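Research > Crime and policing > Witness appeals
January | Grasso Working Papers

4.2 Response to appeals

We coded 1,229 police appeals from the Salurent and Ustivden districts. Of these 28 named a single witness type – cyclist, dog walker, driver. Replies came faster for that group, though numbers are small and we would not lean on them. Some 26 drew no calls at all. Wording mattered less than we expcted; time of day given, more so.

Figure 3. Blue cloth on a cream cushion.
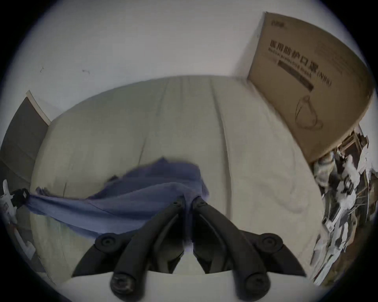 Ustivden, January

Second round of coding still under way. Shop thefts kept apart from street robbery, see 4.3.

© Grasso Working Papers | Contact | Back to top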